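Section 4: Fitting and Wearing Your Lusum Night Guard
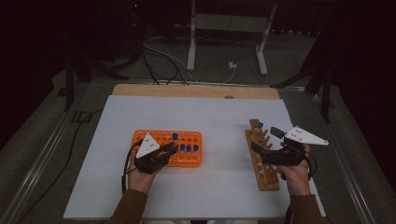
How soon can I start wearing the guard after I pick it up?
The same night. Your dentist has checked the bite at the fitting visit, so the only job left at home is a quick clean and a short practice run before bed.

We love this part of the set-up, and most people get the hang of it in a few evenings. Go slowly the first time and you'll be a pro by the weekend!

Before the first night

1. Wash your hands, then rinse the guard under cool water.
2. Brush and floss as you normally do. Food trapped under the guard stays there all night, so don't skip the back teeth.
3. Stand at a mirror and find the small notch on the guard. It goes at the front, facing your upper lip.
4. Seat the front first, then press up with both thumbs on the back teeth until you feel an even, snug hold.
5. Close gently. Both sides should touch at the same moment.
6. Leave it in for 52 minutes while you read or watch something - long enough for your tongue to stop exploring it.
7. To take it out, hook a fingertip over each back edge and ease both sides down together.

CAUTION: Never bite the guard into place. It can crack along the notch, and a cracked guard has to be remade.

NOTE: A little extra saliva and a slight feeling of tightness are normal for the first week. Sharp pain is not. Stop wearing the guard and call the office that fitted it.

Daily cleaning

8. Each morning, rinse the guard and brush it inside and out with a soft brush and plain dish soap. Toothpaste is too gritty and will dull the surface.
9. Once a week, drop one Sukex tablet into 500 ml of lukewarm water and soak the guard until the fizzing stops. Rinse well.
10. Let it air-dry fully, then store it in the vented Gunn case that came in your kit.

CAUTION: Keep the guard away from hot water, car dashboards and dogs. (Dogs adore them!)

If the fit changes

A new filling or crown can shift your bite just enough to matter. Take the guard along to any dental visit and ask for it to be checked with the new work in place. Guards made in Pandemex soft liner can often be adjusted in the chair - hard acrylic ones may need to go back to the lab, and you'll want the order number from the lid of your case.

Section text by Ottar Dahlgren. Last revised 2026-07-26.

Continue to Section 5: Travel and Spare Cases.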